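August 25, 2026 – bench notes, Nandeo snack-counter package

Day two with the Nandeo evaluation kit (two arms, grippers, wrist cameras and their "counter service" software, all on loan until we say yes or no). Valquíria did the mounting yesterday while I was off arguing with Kosteck about invoices, so I walked in this morning to a bench that was pretty much ready to go. Lovely! She'd even bought the snacks. 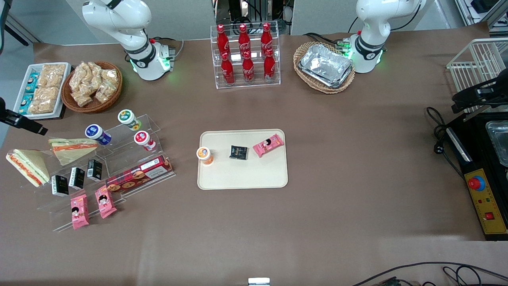
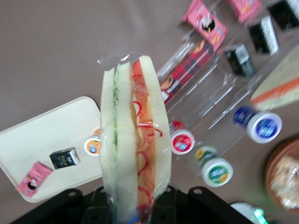 Tray orders, tabletop with both arms up and clear, then the wrapped sandwich as the wrist camera gets it.

The sandwich is the item I care about most. Flundberg's whole pitch to their canteens is sandwiches, and clear film is horrible stuff for a camera (all those little glints, and the crinkly bit at the top). We ran 200 picks between ten and four, every sort of item, and the kit finished 129 without either of us touching anything. I'd hoped for better, but the misses bunch up nicely. Cartons and the pink packets are dull and reliable. Yogurt drinks are fine so long as they're standing up. Anything behind clear acrylic gets a lot of dithering – the arm goes in, backs off, goes in again, and I end up muttering at it.

Wrist view is softer than I'd like as well. In the sandwich shot you can't read the print on the plaid packet or the cup labels, and it's worse towards the right. Could be movement, could be focus. Benedito reckons exposure time and wants to halve it tomorrow with the bench lamp on. Worth a go.

Money: the service plan is 492 a month, which includes remote help and spare finger pads. The Dijkstra quote from July was cheaper but only came with one arm and no software to speak of, so I'm not sure it's a fair comparison.

Asked Nandeo support whether we can lower the closing force per item. Reply came back in more than 2 hours, perfectly friendly – yes, but only through their web page and not from our own script. Bit annoying. Have asked again.

Tomorrow: shorter exposure, sandwiches only, same tray. V. to get more bread.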